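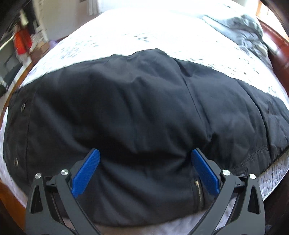 Black one on the spare bed, before folding

Folding a black zip-up so it stays folded

Posted in: Laundry and Linen

plitholm_pete
3/2/22
I've got a black zip-up that I can't get to sit flat in a drawer. I lay it out on the bed, smooth it as best I can, fold the sides in, and by the time I get to the last fold the middle has puffed up again and the zip has gone wavy. The drawer is 11 cm deep inside, so a fat parcel jams when I try to close it.

I've been folding it zip side up with the zip done all the way to the top. Shirts and tea towels give me no trouble. How does everyone else do these?

wattle_and_daub
Undo the zip. When it's done up there's air caught inside and it has nowhere to go. Lay it open, fold one front over the other so they overlap by a hand's width, then press from the collar down to the hem with your forearm. After that it folds like a jumper.

Guangming Bai
I disagree with undoing it. If the zip is open the two fronts slide over each other every time you move the thing, and you end up with one side longer than the other. Zip closed to within a few centimetres of the top, face down on the bed, sleeves straight across the back, then fold in thirds from the hem. I worked in the back room of a menswear shop for two years and we did every zip-up that way.

wattle_and_daub
Shop stock is new and gets folded on a hard table. On a bed you're pushing down into a doona and it pushes straight back up. Different job.

plitholm_pete
I did wonder about the doona. It's a fairly thick one. I use the bed because it's the only surface in the house big enough, the kitchen table always has something on it.

Marg_in_Moncton
Take the duvet off, or fold it back to the foot of the bed and use the mattress. You'd be surprised how much difference it makes. I also find dark clothes easier to fold on a white sheet because you can see where the edges are. Wrinkles on black are another matter, I can never see them until I've got the thing on and I'm standing in the car park.

Run your palm over it instead of looking. You'll feel a crease before you see it.

stitotik
What's it made of? If it's padded at all then you're wasting your time folding, roll it. Start at the hem and roll toward the collar, keep your knees on it if you have to. I have a row of them standing on end in a Laskowska crate under the bed and I can pull one out without disturbing the rest.

plitholm_pete
Label's been cut out so I can't tell you. Not padded like a winter coat. It's thicker than a shirt and has a bit of spring to it.

Jianguo Xiong
Rolling is hard on the zip. The teeth are metal by the look of it, and if you bend a metal zip into a tight roll and leave it there for a season it keeps the curve. I had a jacket that never lay straight again after one winter in a suitcase. Hang it.

stitotik
I've been rolling mine for years and the zips are fine. Maybe your jacket had a cheap zip.

Jianguo Xiong
It wasn't cheap. But if it works for you, carry on.

Guangming Bai
If you must fold on the bed, deal with the zip first. Hold the cloth right next to the zip at the hem, hold the collar with your other hand, and give it a gentle pull lengthwise so the seam goes straight. Then lay it down and don't touch that seam again. Most of the puffing comes from the seam being shorter than the cloth on either side of it, so the cloth has to go somewhere.

wattle_and_daub
That I do agree with. Steam along the seam helps as well, on the inside, with a cloth over it.

Marg_in_Moncton
Careful with the iron on black. It goes shiny. Ask me about my good work pants.

plitholm_pete
Right, I've had a go. Doona folded back, zip left open, pulled the seam straight the way Guangming said, then overlapped the fronts. It came out a lot flatter and the drawer shuts with it on top of the jumpers. I tried it again with the zip closed and face down and that was neater to look at, but a bit thicker in the middle. I'll stick with open.

Haven't tried rolling. I don't have a crate and I'm not buying one for the sake of a single zip-up.

Guangming Bai
Closed is still better if it's going in a bag. For a drawer, fair enough.

stitotik
The crate was 16 dollars. Just saying.

Jianguo Xiong
A coat hanger is cheaper than that.

Marg_in_Moncton
Does anyone have a method for the ones with a hood? I've been folding the hood down onto the back first and it makes a lump at the top every time.

wattle_and_daub
Hood flat, then tuck the whole folded bundle inside it. There's an older thread on hoods from August, have a look there. It goes on a bit.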